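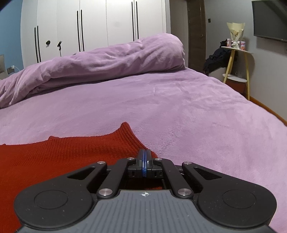
Re: [handknits] washing a big wool jumper without wrecking it

Sorry for the slow reply, been flat out and only just caught up on the digests. Short answer to your question is yes you can wash it at home, and no you don't need the fancy wool liquid. Long answer below, skip what you know. Fine rib is the one that gets people into trouble, same as the red-orange jumper at the top, spread out on the bed with the neck standing up in a peak. Rib has so much give in it that you can stretch it miles out of shape when it's heavy with water and then it dries like that. So most of what follows is really about how you hold the thing.

On Sunday you wrote:

> Hi all, long time reader, don't post much. I've finished the
> big pullover at last (the Tilahun pattern, the long one with the
> ribbed neck) and it now needs its first wash. Yarn is
> Senano, the aran weight, bought at the Wirnetthorpe wool show.
> The ball band has fallen off everything and I've
> thrown them out like an idiot so I don't know if it's superwash
> or not.
>
> Questions:
>
> Can I risk the machine on the wool cycle? It's a front loader.
>
> How do you dry something this heavy? I have a clothes horse and
> not much else. Flat is small.
>
> Neck is a bit tight going over my head. Will it loosen in the
> wash or do I need to redo the bind off?
>
> Also there's a bit of a smell, sort of sheepy, which I don't
> mind but my household does.
>
> Thanks in advance, I'd hate to ruin it now.

Right. In order more or less.

> Can I risk the machine on the wool cycle?

Not until you know what it is. Did you keep your tension swatch? If so wash THAT in the machine first, with a towel for company, same cycle, and measure before and after. If you didn't keep it (I never do either) knit another little one from leftovers, 12 cm square or so, takes an evening. Rub a corner of it hard between your hands in warm soapy water. If it starts to go fuzzy and grab at itself it's plain wool and the machine is off the table. If it stays smooth and a bit limp and slimy feeling, probably superwash.

My front loader has a wool cycle that is lovely on paper and I've had one cardigan come out of it fit for a toddler. Different machines, different results. Older ones especially, the temperature can be all over the place. I wouldn't, for a first wash, on something that took you months.

What I do: bathtub, or the laundry trough if it's clean. Lukewarm, what you'd wash a baby in. A squirt of ordinary shampoo, the cheap clear sort, not the 2 in 1 with conditioner, that leaves a coating. Swish the shampoo in before the jumper goes in. Push it under, leave it, go away. Twenty minutes, half an hour. Don't rub and don't run the tap on it. Then let the water out with the jumper pushed up the other end, squash it against the side of the tub, refill at the same temperature. Same temperature is the bit that matters most, it's the shock from warm to cold along with the rubbing that felts it. Usually 2 rinses does me.

If the water runs coloured don't panic, a lot of the strong colours bleed on the first go. Reds worst. Keep it away from anything white, and that includes your good towels, ask me how I know. Splash of white vinegar in the last rinse, some on here swear by it for dye and some say it does nothing. I put it in anyway, it's cheap and it takes the shampoo smell down.

Getting it out is where the damage gets done. Do not lift it by the shoulders. Do not lift it by anything. Scoop both arms right under like you're picking up a sleeping dog, or drain the tub and roll it up where it sits. Colander works for small things. Then onto a big towel, roll up the towel and the jumper like a swiss roll, and stand on it. Bare feet. Second dry towel, do it again. You'll be amazed what comes out.

Someone on the old Cambridge list used to put hers in a pillowcase and give it two minutes on spin only. I've tried that and it was fine, as long as it's spin only with no water going in. On a lot of machines the "rinse and spin" runs cold water through first so check teh dial.

> How do you dry something this heavy?

Flat, sorry. I know. The clothes horse will give you lines across the chest and the sleeves will end up at your knees. But you can cheat a bit -- if the clothes horse is the sort that folds out flat on top, lay a towel over the bars and the jumper on the towel. Otherwise the bed. Old shower curtain or a bin liner cut open, then a dry towel, then the jumper. Swap the towel once it's soaked through. Start it in the morning or you'll be on the couch that night, a heavy one takes me two days in winter with the window open a crack. Not near the heater. Not in full sun either if you like the colour.

While it's wet, pat it out to the measurements in the pattern. Tape measure, check the chest first and then length, then nudge the sleeves to match each other. With rib push it TOGETHER not out. Pat it in sideways so the ribs close up, they'll spring when it's dry. If you pin rib out wide it stays wide, and then you've got a sack.

> Neck is a bit tight going over my head.

Might ease, might not. Wool relaxes a fair bit in a first wash, but a tight bind off is a tight bind off and no amount of water will fix it. Test: pull the neck open with both hands. If the fabric stretches and the very edge doesn't, it's the bind off. Undo it, go up 2 needle sizes for the bind off only, or do one of the stretchy ones. Do it before the wash if you can stand to, the stitches are easier to pick up before everything has bloomed and settled.

If it's the whole collar that's tight then wash first and see. You can dry it with a rolled up face washer inside the neck to hold it open a little. Just a little.

> Also there's a bit of a smell

Good sign I'd say, means there's still some lanolin in it, so it's less likely to be superwash. Mostly goes with the first wash. What's left goes when it's dry, wet wool always smells worse than it is so tell your household to hold off till it's finished drying. Airing does wonders. I hang nothing, but I'll lay a jumper over the back of a chair near an open window overnight and that does it for weeks between washes. Honest truth is mine get washed twice a year, once before they go away for summer and once if I spill something.

Oh and moths. Never put it away dirty, even if it looks clean. They go for the bits with skin and food on them, cuffs and front. Wash, dry right through, zip bag. The cedar balls smell nice, that's as far as I'd go on cedar.

One more thing, the ends. If you've woven them in already, leave tails of a couple of cm until after the wash and trim when dry. They pull back when the fabric relaxes and if you've snipped them close they pop out the front. Usually somewhere obvious.

On the yarn -- I had some of that Senano a few years back, but mine was the 4 ply not the aran so don't take it as gospel. Mine was definately not superwash. Pilled a bit under the arms and then stopped. Bled a little, the blue. Could be they do both kinds so swatch it anyway. If you still have the reciept from the Wirnetthorpe stall it might have the shade or line number on it, mine had 3072 scribbled on the back in biro and the shop could tell from that what it was.

That's all I've got, have to run, something's boiling over. If anyone on here has blocked that exact pattern can they speak up on the length, I've heard it grows.

Let us know how you go

--
handknits mailing list
Please trim your quotes when replying. To leave the list send a blank message with "unsubscribe" in the subject line.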